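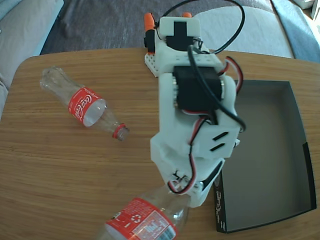 Household recycling advice spends too many words on rinsing and too few on caps and labels. A cap left off is small enough to fall through a sorting screen, so the general rule should be to screw it back on before the bottle goes in the box. Labels matter less. A clear plastic bottle with a red label round its middle and a red cap on its neck, like the Coca-Cola one lying on the left of the table, should go in whole - label, cap and all. The leaflet Zondlow put through our doors in October gives 18 lines to washing and 2 to caps. I would reverse that. Most households will follow one short instruction, and few will read a page of them on a Tuesday night.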